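In Defense of the Tablecloth

I own six tablecloths and I use every one of them, which apparently makes me somebody's grandmother. Fine by me! I grew up in a house where the table got dressed before anyone sat down at it, even for canned soup, and I think we gave up something good when everybody decided bare wood was more tasteful.

You know the look I mean. Every home magazine has it. There's a long table, naked as the day it left the shop, with a bowl of lemons on it (who eats that many lemons?) and maybe a skinny little runner down the middle that covers nothing and catches gravy anyway. I bought into it for years. When we moved to Bratberg I spent far too much on a table from a place called Gidier, and then I spent the next two years following my guests around with coasters. I was awful. I'd hear a glass go down and my whole neck would tighten up.

Then one September I found a big checked cloth at the Seixas flea market for 20 dollars, with a mend in one corner that somebody had done very carefully in the wrong color thread. I threw it over the table mostly to hide a ring. And dinner was better that night, I swear it was. The room was quieter, for one thing. Forks didn't clatter, and people leaned their elbows on it and stayed put until almost midnight.

My sister says it's all extra laundry. She has a point, but I wash one cloth a week and it goes in with the towels, so let's not pretend I'm down at the river beating it on a rock. Ironing I will not do. I hang it damp, pull the hems straight and call it finished. If you come to my house and notice creases, have some more bread.

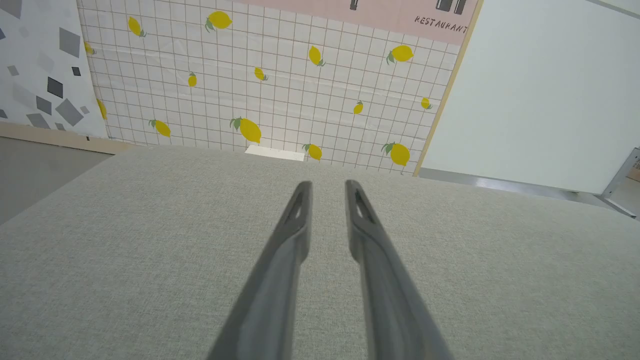 White is where I part ways with the real tablecloth people. They love it, they starch it, and then they sit there all evening watching the red wine. Give me a color with some forgiveness in it. Light gray is about as pale as I'd go for every day, something like the fabric on this tabletop, and it's a nice soft background for plain dishes. Darker than that and you start seeing every crumb, which is its own kind of misery.

And please don't save the good one. My mother kept a beautiful Tason linen in a drawer for company that was grand enough, and it came to me with the fold lines gone yellow. I put it on the table the same week and we had pancakes on it. There's a syrup spot near my chair now that won't come out, and I've quit trying.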